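Workshop Tips: Control and Perception Software for Two-Arm Tabletop Work
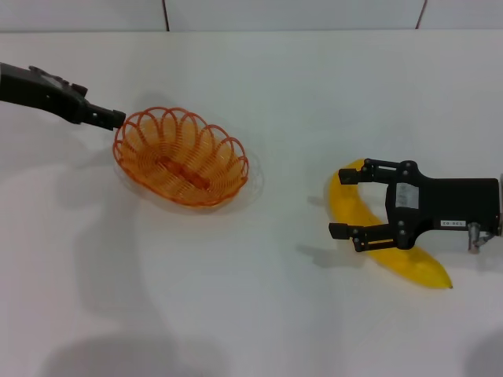
A banana and an empty woven basket between the two grippers.

The following tips are issued by the Hurnthorpe workshop for staff who write or adjust the software for tabletop tasks. They apply to picking up soft household items and placing them in open containers.

Perception

Pale tabletops reflect light and hold soft shadows. Set the segmentation threshold with the room lights on as they will be during the run, and check that a shadow is not returned as a separate object.

Woven baskets let the table color through. A depth filter tuned for solid bowls may report holes in the walls. Fit a closed outline to the rim and plan against that outline.

When a finger passes over the fruit, the visible area splits into pieces. Keep the last full outline in memory for 20 frames before asking the tracker for a new one.

Planning

Assign one arm to the container and one to the item before the planner starts. Allowing the planner to choose during the run leads to long pauses, as Ourania Petridis noted in her October review of the Grurnel scheduler.

For a curved fruit, set the grasp across the middle and align the jaws with the local direction of the curve. The straight line between the two tips is a poor guide.

Set the clearance above a basket rim in the task file. Values entered by hand at the console are lost on restart.

Control

Close the jaws under a force limit. Position targets bruise ripe fruit. Reduce the closing speed for the last 2 centimeters of travel.

The gripper loop should report a late cycle to the log at once. Staff using the Wimley viewer may set the log window to 300 lines; the standard window of 198 is too short for a complete pick and place.

Tooling

Save the planner settings and the camera calibration under the same run name. Replay a saved run in simulation after every change to the grasp code, however small.

Questions on the task file format should be sent to Yesenia Maldonado. Requests for access to the Wimley viewer go to Lajos Jakab.

Last revised 27 October 2020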